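**Kurance 3, module de simulation pour pince parallèle. Note : 2/5**

J'ai acheté la licence à 405 euros parce que Tralelmont promettait des contacts « fidèles à l'atelier ». Après 30 jours d'essais, je n'y crois plus beaucoup.

L'installation se passe bien, la doc est correcte (en anglais seulement), et les décors domestiques fournis sont plutôt variés. Le problème vient de l'arrêt sur effort. On règle un seuil, la pince doit se figer quand elle touche un bord rigide. Chez moi, elle continue de pousser une fois sur deux, et le journal affiche un beau « OK » en vert. Maëlys Leblanc, au bureau d'à côté, a la même chose avec une autre carte graphique. Donc ce n'est pas mon poste.

Le support m'a répondu un jeudi soir, ticket 627 : « comportement attendu sur les arêtes fines ». Ah bon. Une arête fine, dans une cuisine ou une salle de bains, il y en a partout. J'ai refait l'essai au-dessus d'un caisson rouge à rebord, doigts ouverts, vitesse minimale.
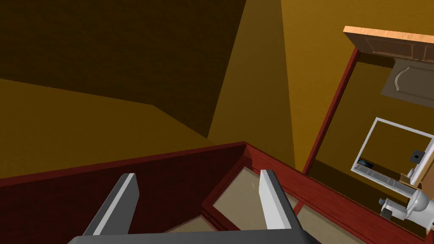

Même verdict : pas d'alarme, pas d'arrêt, et un effort affiché à zéro. Si on valide un programme là-dessus avant de passer sur une vraie machine, on risque de casser un doigt de pince, ou pire si quelqu'un a la main à côté. Le correctif est annoncé pour décembre, sans détail.

Pour apprendre à programmer des trajectoires, ça peut aller. Pour la sécurité, je garde Prurico, plus lent et franchement laid, mais qui s'arrête quand il touche. J'ai demandé le remboursement, j'attends toujours.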